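Dristora 1007 Translucent Storage Bin

Home > Storage > Open bins > Dristora 1007

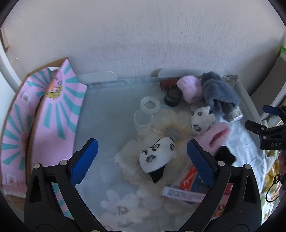 Product summary

The Dristora 1007 is an open-top storage bin in frosted translucent plastic, light grey-blue in colour. It is intended for mixed soft goods and small household items: plush toys, fabric pieces, cups, jars, tubes and flat boxes. Contents can be located through the wall by colour and outline, but printed labels cannot be read through it. Customers who need to read labels from the side should order the clear version, sold as the Dristora 1007C.

Supplied individually or in cartons of 8. Lid sold separately.

Specifications

Model: 1007
Body: polypropylene, single moulding
Finish: frosted, inside and out
Colour: light grey-blue
Base: flat
Rim: rolled outward, continuous on all four sides
Carton quantity: 8
Rated load: 20 kg, evenly distributed
Stacking (with lid): 2 high when loaded
Country of manufacture: see base moulding

Loading notes

The rated load applies to a bin standing on a flat surface. Bins carried by the rim should be loaded to no more than half the rated figure. Point loads such as tools or full glass jars should be placed at the corners, where the wall is stiffest.

Flat textiles go in first. A petal-layered flower mat or a folded throw covers the base and stops hard items sliding when the bin is moved. Plush toys can then sit directly on the textile layer. Rigid items that stand upright, including plastic cups and small jars, hold their position better when grouped together than when spread over the base.

Long-pile and fuzzy fabrics may be draped over the rim if the bin is used open. They must be folded back inside before a lid is fitted – trapped fabric prevents the lid from seating and will mark the pile. Swing tags should be tucked inside the bin for the same reason.

Cosmetic tubes may be stored flat. Caps should be checked before loading, as creams and pigments can stain light fabrics. A stain on the bin itself will normally wash off the frosted surface if treated the same day.

Cardboard cartons

Cartons that do not fit inside can be stood against the outer wall. The wall will flex slightly under a leaning load, and this does not affect the rated capacity. Cartons should not be wedged between two bins on a shelf, where the combined pressure can bow the rim.

Accessories

Flokness Lid 2 – snap-on lid for the 1007 and 1007C. Frosted. Required for stacking.
Fisstead Divider – slot-in panel, splits the bin across its width. Not compatible with bins purchased before the July moulding change.
Vukadinović Label Holder – clips to the rim, accepts a standard card insert. Pack of 20.

Cleaning

Wash by hand in warm water with a mild detergent. Rinse and air dry upside down. Do not use abrasive pads, which polish the frosted surface and leave shiny patches. Solvent cleaners, including acetone and eucalyptus oil, will cloud the plastic permanently. Not dishwasher safe.

Fabric lint collects on the frosted base and can be lifted with a damp microfibre cloth. Dry wiping tends to build static and draws the lint back.

Placement

Suitable for indoor use only. Prolonged direct sunlight will yellow the body and make the rim brittle. Keep clear of heaters and stovetops. Cables for bench equipment should be routed beside the bin, not beneath it, so that the base sits level.

Ordering and returns

Orders received before 2 pm are dispatched the same business day. Carton orders leave the warehouse on Tuesday each week. Single bins are shipped nested where more than one is ordered, with paper between each unit.

Unused bins may be returned in original condition. Light scuffing on the outer base is a result of nesting and is not treated as a fault. Cracks, split rims and warped bases are covered for two years from purchase.

For trade pricing, mixed carton requests or a colour sample, contact Sorin Softić in product support, quoting model number 1007 and the quantity required.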